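Home | Notebook | Grippers | Cameras | Parts list | Log out

11/26/21 – finger comparison, dish rack setup

Finally got the long tapered fingers on! Lwazi had the mount sorted before I'd finished my coffee, so we went straight to plates. The old stubby pair (the Pilness ones) were fine on the tomato and hopeless at the rack – too fat to get in beside a rim without nudging the plate. Wanted to see if a thin tip could come down from above and take the edge cleanly.

Controller is the Stiseo box, same gains as the February runs. Myung-ja dropped the approach speed to 4 cm/s for the last stretch and I really like how it looks now, much less twitchy near contact. We did 11 tries with each pair on the green plate. Stubby fingers: 2 good lifts. Tapered: 7! Most of the misses were the tip landing on top of the rim and pushing down when it should have straddled it.

The fixed camera is a big help with that. Its low view gives you the tip against the rim with the pale wall behind, and you can judge the height by eye.

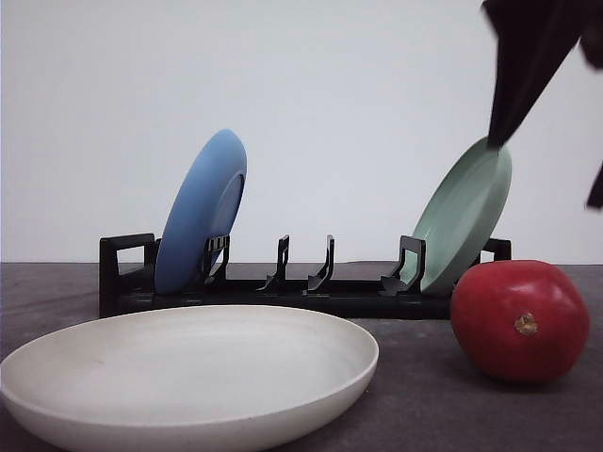 Still to do

- Blue plate. It leans the other way, so the wrist has to come in mirrored. Si-woo thinks the elbow will complain.
- Shorter exposure, the fingers smear when they move.
- White bowl with both pairs, flat on the table. Rim is wide, should be fun.
- Ask Liliana if the softer pads from Daltberg fit these fingers.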